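Write the reset rule down before you write anything else

4 August 2026

Short one today, between two meetings. Gollby asked for comments on their draft good practice rules for two-arm table work and I sent mine in Friday. Most of the draft is fine. Speed limits, stop buttons, who may reach in and when. Good. But section 4, on how you set the table between runs, is one paragraph. One! And it says the items should be "placed in a varied manner."

Varied by who? Means nothing. I've read logs from Nistotex and from Marino on more or less the same hanging job, and you can't compare them. One shop lays each bag flat, strap tucked under. The other drops them in a heap and walks away. Both wrote "varied" on the sheet. Both passed.

Straps are the whole problem with bags. A flat bag with its strap looped over itself is one job. A bag bunched up on top of another, straps going every which way, is a different job, and a much harder one. A rule that treats them as the same start will reward whoever tidies most.

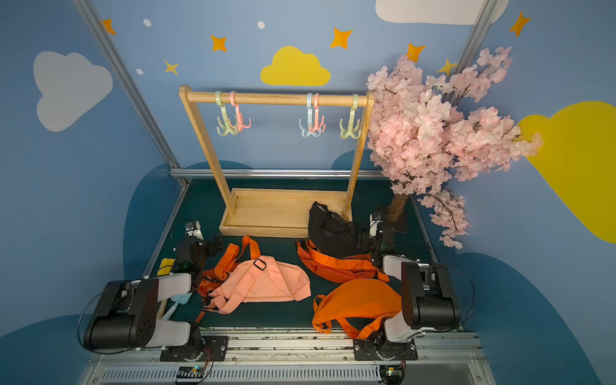
What I'd put in instead

Name the start states. Flat, stacked, tangled. Three words on a sheet, ticked before the arms move. Then say what share of runs each one gets. Lustex did 500 runs last January and 900 by spring, and I still couldn't tell you how many began with a real tangle. Neither could they when I asked.

Say what the hooks look like at the start too. Empty or part full, which ones. A rack with all its hooks free is a generous start, fine for a first round, but it should be on the record.

And the clutter. Anything on the table that isn't part of the task gets listed or gets taken off. A sponge left at the side may never matter. Then one day it's under a strap and the run gets thrown out as "operator error", which it wasnt.

I know the objection. Paperwork. Crews are rushed, the sheet gets filled in at lunch from memory. Sure, some of that will happen. But we're talking 2 minutes a run at the very worst, and a photo of the start state covers most of it. Gollby could ask for the photo and drop half the form. I'd sign that tommorow.

Comments on the draft are still open. Send yours, even if it's only on section 4.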